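Project report, Consumer Product Testing module
January 8, 2020

# Do "long-wear" lipsticks last longer than ordinary ones?

## Why I chose this

Most lipstick adverts make a promise about time. The tube says all day, or through dinner, or "kiss-proof", and there is hardly ever a note to say how anyone found out. I wanted to see whether the expensive long-wear kind does what it says, or whether people are paying for the word on the box.

I should say at the start that I didn't believe the claims before I began. I have tried to stop that from affecting the scoring, but a reader should keep it in mind.

## What I tested

I bought two lipsticks in the closest matching dark reds I could find. The first was Fuvurska, sold as long-wear. The second was Wilosum, which makes no claim at all and costs much less. Both came from the Guthrie chemist near the college.

I had meant to include a third, from Stirno, but the shade was so much paler that the marks would have been hard to compare. It was left out.

## Method

Testing on real lips was my first plan. I gave it up after a trial because people eat, talk and lick their lips at different rates, and there was no way to keep that steady. Instead I used strips of smooth synthetic leather, cut to the same size. Each strip got one coat of lipstick and was left for 60 minutes to set. I then rubbed it with a folded white cotton pad under a fixed weight.

In total I did 200 rubs, 100 for each brand, changing the pad for every rub. The stain on each pad was compared with a printed colour card and scored from 0 (clean) to 5 (as dark as the lipstick itself).

A smaller test was done with a drop of olive oil on the pad, as a stand-in for greasy food. I did not add up scores for this part, as the oil spread in a way the card could not deal with. My notes on it are in words only.

## Results

On the dry pads, Fuvurska did better. Its first few rubs left hardly any colour, while Wilosum left a strong mark straight away. That is a fair point to the long-wear product and I would be wrong to hide it.

The gap got smaller as the rubbing went on. By the later rubs, Wilosum had already lost its top layer and was leaving only a faint pink stain, and Fuvurska had begun to come off in small flakes. Looking at the strips afterwards, I would not have called either of them neat. Wilosum had faded evenly. Fuvurska was darker overall but patchy – and a patchy dark red is arguably worse to wear than an even light one.

With oil, both came off quickly. The leaflet inside the Fuvurska box does say to avoid oily foods, in small print. The front of the box does not mention it.

## Problems with the test

Synthetic leather isn't skin. It doesn't stretch, it has no moisture and it is not warm. I think the flaking might be different on a real mouth, though I can't say in which direction.

I also did all the scoring myself and knew which brand each pad came from. A second person scoring without knowing would have been much better. I tried to arrange this in June, when the module was first set, and it fell through.

Only one tube of each was bought, so a bad batch would have passed unnoticed.

## What I would say to a buyer

If you want a lipstick that doesn't mark a cup soon after you put it on, the dry results suggest the long-wear type may be worth trying. If you want it to survive a meal, I found no reason to pay more. "All day" was not something this test could prove or disprove, and I doubt the makers' own tests are much closer to real life, although I haven't seen them.

For further work I would use a warm surface, a better way of measuring colour than a printed card, and at least one mid-priced brand. I would also look at removal. The Fuvurska strips needed 2 wipes with cleanser where Wilosum needed one, and the cost of remover never seems to come into these comparisons.

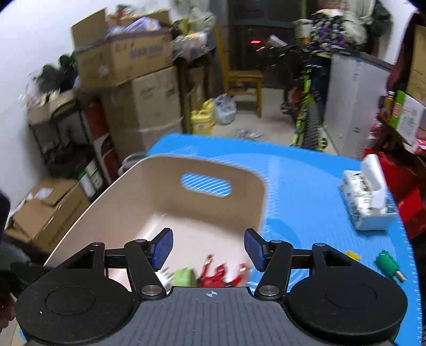
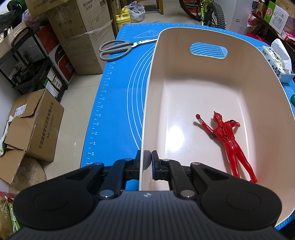
**Filed under:** Student reports / Cosmetics / Product claims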